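3.2 복약 기록은 어떻게 모았나

이제 자료 이야기를 좀 해야겠다. 앞 절에서 말했듯이 내가 궁금했던 건 동종요법 제제의 효과 자체가 아니다(그건 다른 분들이 훨씬 잘 다루고 있다). 나는 사람들이 물약이나 알약 형태의 보조제를 집에서 실제로 어떻게 먹는지, 그러니까 라벨에 적힌 대로 먹는지가 알고 싶었다. 특히 계절성 비염 때문에 Virka 점적액을 사는 사람들 말이다. 라벨에는 하루 4회, 식전에 물에 타서 먹으라고 되어 있는데, 솔직히 나부터도 점심 전에 그걸 챙길 자신이 없다.

그래서 Mevbridge 지역의 약국에서 설문지를 나눠 주고, 원하는 사람은 2주짜리 복약 일지까지 쓰게 했다. 배포한 설문지가 1876부, 돌아온 것 중 분석에 쓸 수 있는 것이 1387부였다. 생각보다 많이 돌아와서 꽤 놀랐다! 일지까지 끝낸 사람은 300명이고, 이 절의 나머지는 거의 이 300명 이야기다.

일지는 일부러 아주 헐겁게 만들었다. 먹은 시각, 식사 전인지 후인지, 무엇에 타서 먹었는지, 그리고 아무 말이나 쓸 수 있는 빈칸 하나. 처음에는 방울 수까지 적게 하려고 했는데 예비 조사에서 다들 그 칸을 비워 두거나 전부 같은 숫자로 채웠다. 세다가 놓치면 그냥 라벨에 있는 숫자를 쓰는 모양이었다. 이 칸은 본조사에서 뺐고, 그 대신 병을 시작할 때와 끝날 때 저울에 달았다. 물론 흘린 양까지 먹은 양으로 잡히니 완벽한 방법은 아니다. 그래도 손으로 적은 숫자보다는 믿을 만하다고 본다.

용기 문제도 있었다. 라벨은 그냥 '물에 타서'라고만 하는데, 얼마만큼의 물인지는 아무 데도 없다. 머그컵에 타는 사람, 숟가락에 물을 받아 떨어뜨리는 사람, 출근길에 일회용 컵에 타서 들고 나가는 사람까지 정말 제각각이었다. 이걸 나중에 묶어야 했기 때문에 용기는 머그컵, 유리컵, 종이컵, 숟가락, 기타로 코딩했다.
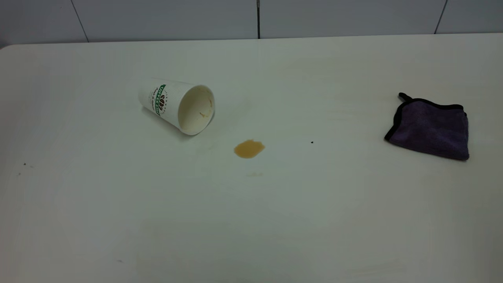
그림 2. 용기 분류 중 '종이컵'의 예. 흰색 종이 커피컵.

분류가 애매한 경우도 당연히 나왔다. 뚜껑 달린 텀블러가 제일 골치였는데, 결국 기타로 보냈다. 커피에 직접 넣었다고 쓴 사람들은 용기와 별도로 '물 아님' 표시를 달았다. 라벨에 커피를 피하라는 말이 있는 제품과 없는 제품이 섞여 있어서, 이걸 지침 위반으로 볼지 말지는 제품별로 따로 판단했다. Plomeck 정제를 같이 먹는 사람들의 기록은 점적액 부분만 떼어 내서 썼다. 정제는 물에 타지 않으니 용기 항목이 의미가 없다.

시각 기록은 Harawira 척도로 점수화했다. 원래는 처방약 복용을 보려고 만든 척도라서 하루 네 번짜리 일정에는 조금 뻑뻑하다. 아침을 거르는 사람에게 '식전'이 언제인지부터가 문제다. 나는 첫 끼니를 기준으로 잡고, 첫 끼니가 정오 이후면 아침 복용은 시각만 보고 식전 여부는 결측으로 처리했다. 다른 기준도 있을 수 있다. 공복에 먹었으면 무조건 식전으로 치자는 쪽도 고민했는데, 그렇게 하면 밤늦게 먹은 것까지 다 식전이 되어 버려서 접었다.

조사 시기도 적어 두어야겠다. 일지는 10월에 걷었다. 비염 증상이 한창일 때와 살짝 어긋난 사람도 있고, 증상이 가라앉으니까 둘째 주부터 안 먹었다고 빈칸에 써 준 사람도 있다(이런 메모가 제일 고마웠다). 이런 경우는 중도 탈락으로 보지 않고 일지를 끝낸 것으로 두었다. 안 먹은 것도 기록이니까. 다만 순응도 점수에는 그대로 낮게 반영되므로, 4장의 표를 읽을 때는 증상 때문에 그만둔 경우와 그냥 잊어버린 경우가 같은 점수로 나올 수 있다는 점을 기억해 주면 좋겠다.

마지막으로 참가자 구성. 약국에 직접 온 사람에게만 설문지를 줬으니 온라인으로 사는 사람은 아예 빠져 있다. 약사에게 설명을 한 번이라도 들은 집단이라는 뜻이고, 그래서 여기 나오는 순응도는 실제보다 높을 가능성이 있다. 온라인 구매자를 따로 모으는 방법은 6장에서 다시 이야기한다.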